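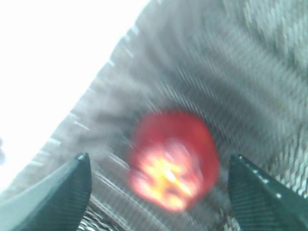
Most of what I know about storing fruit I learned behind the counter of a greengrocer in Festham, and most of it was the reverse of what we did at home. At home everything went in one bowl and the bowl went on the windowsill. In the shop we sorted by how each thing behaves after it's picked. Colour is where people go wrong first. Take the red fruit on the opening slide. You might buy it as an apple or as a tomato, and either way the deep red up one side and the paler orange-pink lower down won't tell you much about the eating. Red skin is mostly to do with variety and sun. Weight and smell are better guides, and so is a gentle press near the stem end.

(Pause. Ask who keeps tomatoes in the fridge. Let people argue for a bit, they always do.)

Housekeeping: toilets are past the kitchen. We finish at 8.30. The handout is one sheet, both sides, and there are spares by the urn.

Part one. What keeps ripening and what doesn't

Two groups. First group carries on ripening after it's picked: apples, pears, bananas, mangoes, avocados, tomatoes, peaches, nectarines, plums, kiwifruit. Second group doesn't, or not in any way that helps you: grapes, cherries, strawberries, oranges, lemons, most berries. A sour grape on Wednesday is a sour grape on the weekend, only softer. So taste before you buy if the shop lets you, and if it doesn't, buy a small bunch.

First group gives off ethylene. It's a gas, you can't smell it at home, and it speeds up ripening in whatever is close by. Apples give off a fair bit. That's handy if you have hard avocados and want them ready for Saturday lunch. Put them in a paper bag with an apple and check each morning. It's no good at all if you've put the apples next to the broccoli, which will go yellow on you.

Mention the cold store at Elham. They pack apples and run the rooms cold with the air controlled, which slows the fruit right down. Your crisper is a poor cousin of that but it works the same way. An apple in the crisper will outlast one on the bench by weeks.

Part two. The bowl

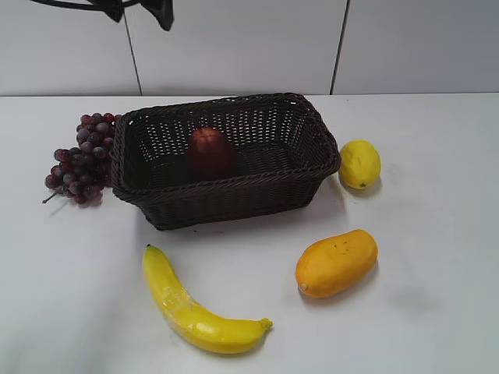 I have nothing against a fruit bowl. It puts fruit where people see it, and people eat what they see. The trouble is size. A big bowl asks to be filled, so you fill it, and whatever is at the bottom gets bruised and forgotten. Keep most of the fruit cold and put out what the household will eat in two days. The woven basket on this slide has one red fruit in it, and for somebody living alone that's a sensible amount to have out, with more waiting in the fridge. The open weave is good too, as air gets in underneath. The grapes beside it are artificial, so leave them out as long as you like. Real ones belong in the fridge, unwashed, in the bag with the holes.

On washing: wash when you're about to eat, except leafy greens, which you can wash and dry well ahead of time. Water sitting on skins brings mould. The dusty bloom on grapes and plums is natural wax and it protects the fruit. Leave it on until you need to rinse.

On bruises: a bruise on an apple is fine to cut out. Mould on a soft fruit is different. Throw that one away, and check the ones that were touching it.

Part three. The Bostbridge diary

This is the bit people ask for, so don't rush it.

We asked households in Bostbridge to weigh the fruit and veg they threw out through May and write down why. 109 households sent the diary back. The total came to 271 kilos, and that's edible food, so no peels, cores or banana skins. Some homes threw out nearly nothing. A few threw out a lot, mostly after a holiday or when somebody got sick. 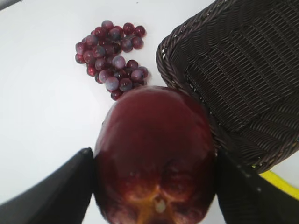 The reasons were more useful than the weights. "Forgot it was there" came up more than anything else, usually about the crisper, and usually about something in a bag you couldn't see through. Next came "bought too much because it was on special". After that, "went off faster than I expected", which is where storage comes in. Very few people wrote that they didn't like the taste.

Yeison Apaza did the second round with me and changed one thing. He gave each household a strip of masking tape and a marker and asked them to write the day of purchase on the bag. No other advice. People grumbled about it on the form but most kept the tape on the fridge afterwards. I'm not going to give a figure for how much it saved, as fewer people took part and the season was different.

If someone asks about money: the diary didn't record prices. Say so and move on.

If someone asks about the Peixoto containers, the ones with the vented lids: I've used them, they're fine for berries, and a lunch box lined with paper towel does a similar job. I don't get anything from them either way.

Part four. Using it up

Soft apples: peel, chop, stew with a splash of water, freeze flat in bags. No sugar needed at this stage.

Grapes going soft: pull them off the stems and freeze on a tray. Kids under five need them cut lengthways, frozen or fresh, and it's easier to do that before freezing. Or roast them in a hot oven with a bit of oil and have them with cheese on toast.

Bananas: peel before you freeze them. Everybody has learned this once with a bread knife.

Tomatoes: grate the soft ones on the coarse side, throw away the skin left in your hand, and you've got a start on a pasta sauce.

Citrus: zest it first, then juice it. Ice cube tray for the juice.

The orchard group's target is 1,000 kilos of windfall fruit picked up and passed on this season. They need people with utes more than they need pickers. Sign-up sheet is next to the handouts.
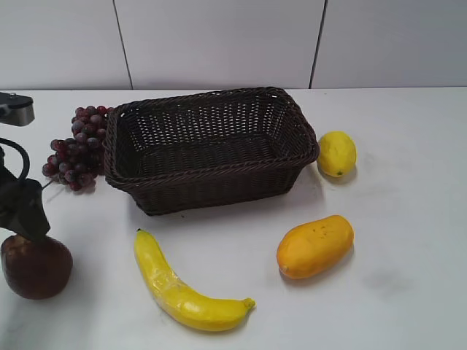 Should you take grapes out of the fridge before serving? Half an hour on the bench is enough, as very cold fruit tastes of less.

Other questions I usually get

Onions and potatoes together: no, keep them apart, both somewhere dark with some air.

Lemons: they last much longer in the fridge in a closed container than they do on the bench.

Wax on shop apples: it's food grade. Rub it off under warm water if it bothers you.

Then tea. Remember to collect the markers and give the hall key back to Jan's box by the side door.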